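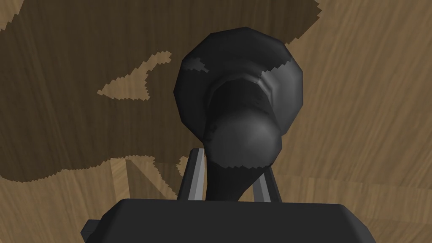 Giuliana Tamayo writes that candle wax came off her oak table beautifully with an old library card, but left a dull spot she can't shift, and does anyone have a cure?

Oh, we do! A dull spot after wax is nearly always a thin film left behind. Lay a plain paper towel over it, run a hair dryer on low for a few seconds at a time, and let the paper drink up the rest. Then buff with a soft cotton cloth, going with the grain. I love this one (it saved my sideboard in January, after a very long dinner).

More wood tips from the mailbag

White rings. Try a dab of plain mayonnaise, left on overnight and wiped off in the morning. It sounds silly and I adore it. Korkor Quartey swears by petroleum jelly instead, so take your pick, but test it underneath the table first.

Small scratches. Rub a walnut half along the scratch, wait 5 minutes, then polish. Go easy on very pale wood, where it can leave a darker line than the one you started with.

Squeaky floorboards. Sprinkle talcum powder along the joint, lay a towel on top and walk up and down on it. Sweep up every last bit afterward, as powder on a smooth floor is slippery! If the board still complains, it probably needs a screw into the joist.

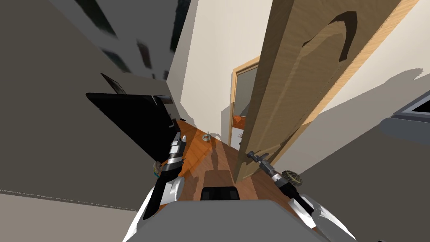
Wooden door open over a wood floor, with the corridor beyond.

Sticking doors. Rub chalk down the edge of the door, close it, open it, and look for where the chalk has rubbed away. That's your tight spot. Candle wax along it is often enough, and if it isn't, sand lightly with 145... no, sorry, Aba Korletey has already corrected me on that one! Use 90 grit if there's a lot to take off and something much finer to finish. Seal the bare wood when you're done or it will swell all over again.

Squeaky hinges. Tap out one pin at a time, wipe it clean, coat it with a little bar soap and drop it back in. Do the top hinge last, and keep a wedge under the door while you work.

Next time, drawers that jam. Send me your favorites!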